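How I get my steel mixing bowls shiny again

I've had stainless steel bowls for years and for most of that time they looked awful. Not dirty exactly, just that cloudy grey bloom you get inside from hard water, with a few rainbow patches where I'd left salty things sitting overnight. We moved to Pluvcombe in November and the water there is even worse, so I finally sorted out a routine (well, my neighbour Zane Kütt sorted it out for me, and I've fiddled with it since).

You'll need white vinegar, bicarbonate of soda, washing-up liquid, a soft sponge and 2 dry tea towels. No wire wool please! I did that to my first bowl and the scratches are still there.

Start with an ordinary wash in hot soapy water and rinse well. Then put 4 tablespoons of vinegar in the bowl, swirl it right up to the rim and leave it for nearly 9 minutes. Tip it round again halfway through if you remember. I usually don't.

Rinse the vinegar out before you go anywhere near the bicarb, or it just fizzes and does nothing useful. Mix the bicarb with a splash of water until it's like toothpaste and rub it round gently, following the direction of the grain if your bowl has one. Do the rolled rim as well – grease loves to hide under there.

Rinse again with warm water and dry straight away. Air drying is how the spots got there in the first place. First tea towel for the wet, second one for the buffing, and keep going until it squeaks.

Now take the bowls to a table with decent light and tip each one up on its edge. Smears that you'd never spot from above show up at once at that angle.

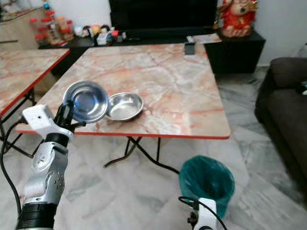

Two steel bowls on the marble-pattern folding table, one tipped up and one flat.

If you find a dull patch, a drop of vinegar on the corner of the towel normally shifts it. Rainbow marks can take a second go. They're harmless, so I leave the stubborn ones alone.

For putting away, I stack mine with a sheet of kitchen roll between them. I redo the vinegar bit whenever the cloudiness creeps back, and in between it's just a wash and a proper dry.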